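How do you fold a puffer jacket so it stays small?

I have a teal quilted puffer I want to put away until October. I lay it out on the bed, sleeves spread, and fold from there, but by morning it has puffed back up and the drawer won't close. Is there an order to this?
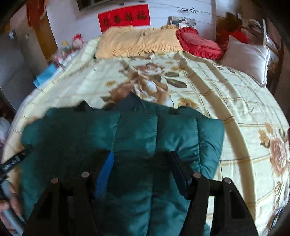
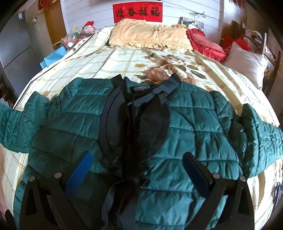
2 answers

olvera_attic
Accepted answer, 5 votes

Zip it first and lay it face down. Fold each sleeve straight across the back, then fold both sides in so you have a long strip. Roll from the hem toward the collar, slowly, leaning on it with your forearm — most of the bulk is air. If the hood is big enough, pull it over the roll. Otherwise use two wide elastic bands. Don't leave it rolled tight for months if it's down. Loosen it once it's in the drawer.

Gradik
1 vote

I just use a vacuum bag. The Brelis ones hold up okay, mine is the large size. Got 400 pages of sewing patterns in another one, different topic.

Comment from the asker: Rolling from the hem worked, drawer shuts. It's polyester fill so I left the bands on.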